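*Session notes, Drodetton evening course on small transport businesses. Instructor: Zdislava Tichý. June 2023*

## Session 5: Getting a shared-van route to pay for itself

Last session we stayed with the big picture: who rides, who owns the vehicles, and who regulates them. Tonight we get into the part I love most, the arithmetic of a single route! If you only keep one sheet from this course, I'd like it to be this one, so please write on it.

We'll use the Wumau case all the way through. Wumau runs fixed-route vans that riders book by phone. It's a step up from a taxi in sharing and a step down from a bus in size, and that middle spot is where all the interesting problems live.

### Words we need

**Seat-trip.** One seat, driven once from the start of the route to the end, whether anyone sits in it or not. This is what the company makes. Everything else is about selling it.

**Load factor.** Seat-trips sold divided by seat-trips driven. A van can look packed at the busiest stop and still have a poor load factor over the whole day, so always ask where and when the counting was done.

**Deadhead.** Driving without passengers, usually to get the van back to where the riders are. It costs nearly as much as a paid trip and brings in nothing. Commuter routes are full of it, which is why the midday and return-leg questions get so much of our time tonight.

**Minimum guarantee.** A promise from the platform to the driver-owner that a day's work will bring in at least a certain sum. It's a wonderful recruiting tool and a dangerous habit.

### Who pays for what

Most ride apps of this kind don't own vans. They sign up owners, who bring the vehicle and either drive it or hire a driver. The platform brings the bookings, the route plan, the payment system, and (in the early months) the money that fills the gap between fares and costs.

So there are 3 sets of books to think about, and students nearly always forget one:

1. The rider's: fare, waiting time, walking time at both ends, and what the next best ride would have cost.
2. The owner's: fuel, loan payments, insurance, tires, the driver's pay, and days lost to repairs.
3. The platform's: commission earned, guarantees paid out, discounts, support staff, and maps and messaging fees.

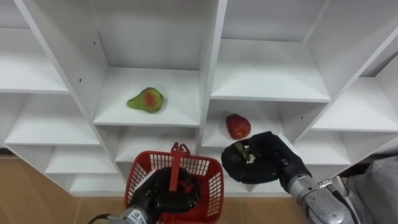
A route only lasts when all of those books close. Cheap fares make the rider's book look terrific, and the platform can cover the owner's shortfall for a while. Then the funding slows, the guarantee is trimmed, and owners drift back to whatever they were doing before. Riders notice the missing vans within days. Please don't think of this as a story about greedy people; it's what the numbers do when the fare was never near the cost.

### The Wumau route, step by step

Wumau's first route ran from the Ursu housing district to the office blocks on the other side of the river. In March the company put 3,000 seat-trips on it. Let's take that as our supply for the month and leave it alone while we change other things.

**Step one: find the break-even load.** Add up the monthly cost of running the route and divide by the average fare the company really collects. The answer is the number of seats it has to sell. Divide that by 3,000 and you have the break-even load factor. Notice the word "collects"! A promo code lowers the fare in your sum, even if the listed price stays the same.

**Step two: split by direction.** Do the same division for the morning inbound trips alone, then the morning outbound trips. On a route like this, the gap between the two can be huge. The average hides it completely, and I've watched very smart people argue for an hour over an average.

**Step three: ask what moves.** Some costs stay put when you cancel a trip (the loan, the insurance) and some go away (fuel, tolls). Canceling a half-empty trip saves only the second kind. Quite often a trip that loses money on paper is still worth driving, because its fares cover the fuel and a little of the loan. Work this one through with a pencil before you believe me.

**Step four: now change the fare.** Raise it a little and guess how many riders you lose. Your guess matters more than anything else on the page, so write it down and say where it came from. A survey is weak evidence and a small trial is better. The best is an old fare change on a similar route, if you can get hold of the records.

### Booking software and its limits

Nisidex, the booking tool in our case, groups riders by pickup point and suggests a departure time. It's a lovely piece of work and we'll play with the training version next time. Two cautions, though.

First, the tool sees only the riders who booked. Someone who opened the app, found no van within walking distance, and closed it again leaves very little behind. If you plan next month's stops from this month's bookings, you'll keep serving the same streets.

Second, it treats a late van as a small loss. Riders don't! A commuter who is late to work twice will usually go back to the bus, and take a coworker along. When we talked to riders in the Ursu district, reliability came up far more than price.
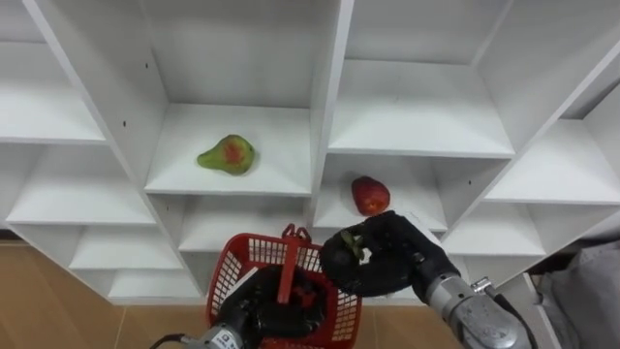 *Green pear with a reddish-orange blush, on a white shelf.*

### Adding a second town

Expansion is thrilling and everyone wants to talk about it, so here is my short version. A new town brings almost none of the old town's riders with it. What does carry over is the software, the contracts, the training material, and whatever the team has learned about owners. What has to be built again is local knowledge: where people wait, which roads flood, who gives out the stage permits, and what a fair fare feels like.

A longer intercity route behaves differently again. Riders book earlier, carry luggage, and care more about comfort. Vans make fewer trips a day, so each empty seat hurts more. Many operators find that a full van leaving an hour late beats a thin one leaving on time, and city commuters would never put up with that.

### For next time

Read the owner contract in your packet, especially the clause on guarantees. Then redo steps one to three with 2 of the vans taken off the route and the costs adjusted to match. Bring your working, crossings-out and all. I learn much more from those than from a clean answer.

If your group is using a route from your own town, send me the name of it before class so I can look at a map first. I can't wait to see which ones you pick!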